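Closteck Gallery
Home Packing and Small Rooms
Bollenier Street – The Back Bedroom
Posted Jun 8, 2019 by Erlinda Galang

Benjie Dizon and I have been packing up the Bollenier Street house since February, one room at a time. The kitchen and the front room are finished. The back bedroom is the smallest in the house and has taken the longest, mostly on account of the wardrobe.

The wardrobe stays with the house. It's wood, a reddish-brown colour, with louvered sliding doors that go nearly the full length of the wall beside the bed. The slats collect dust and have to be wiped one by one with a damp cloth. I did one door in the morning and Benjie did the other after lunch.

With so little floor to work on, we do the sorting on the bed. A box goes up on the sheet, things come out of the wardrobe a shelf at a time, and anything that isn't going in the box gets put back or carried out to the hall. Soft things first, then shoes in their own boxes, then the odds and ends. The boxes are secondhand from Hinetico, which sells them in bundles of 14. Most have hand-holds at the ends and are fine for clothes. I wouldn't put books in them.

A few notes for anyone doing a similar room:

Bedding is the last thing to go in. We left the strawberry sheet, the navy blanket and the floral quilt where they were, as someone still has to sleep there until the truck comes.

Plush toys travel in a bag. They take up a whole box otherwise, and they don't mind being squashed.

Storage boxes with lids can be moved as they are. Put tape across the lid and write on the tape, so it peels off at the other end.

Label the end of a cardboard box as well as the top. Once they're stacked you only see the ends.

Number the boxes and keep the list in one notebook. Ours is a Talavera exercise book with a page for each room. The back bedroom starts at box 19.

Other pages in this gallery

Kitchen – Plates, the spice shelf and the drawer under the stove. Benjie wrapped the glasses in tea towels and we had no breakages.

Front room – Mostly books and cables. The bookcase was taken apart and the screws taped to the back panel.

Hallway – Coats, umbrellas and a shoe rack that went to a neighbour.

Laundry – Short page. Two shelves and an ironing board.

The shed is still to come. It will probably need two pages, one for the garden tools and one for the paint tins, which have to be sorted before anybody will take them.

Comments are open at the bottom of each page. If you've asked about the wardrobe, it isn't for sale.
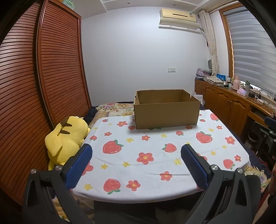 Back bedroom: open box on the strawberry sheet, Pikachu down between the bed and the wardrobe.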